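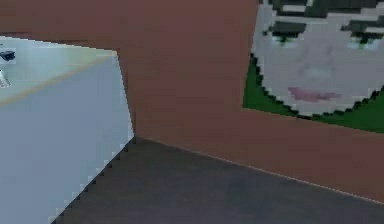
Elżbieta Żak

Odden simulator: frequent questions

Why does the render look so blocky?
The policy camera has low resolution. The jagged line where the counter meets the floor is normal at this size. You can raise it in the camera settings, but planning gets slower.

Can I remove the poster with the face?
Yes. Wall pictures are part of scene randomization. Set wall_art to off, or choose one of the 14 other rooms. I keep it on for training.

My planner collides with the counter corner. What should I change?
Increase the collision margin to 12 mm — the default is too small for tight turns.

Does it work with Multent controllers?
From version 36, yes. Older versions need the bridge by Lucyna Ziółkowski.

Where do I report a bug?
Write to the Odden list and attach your scene file.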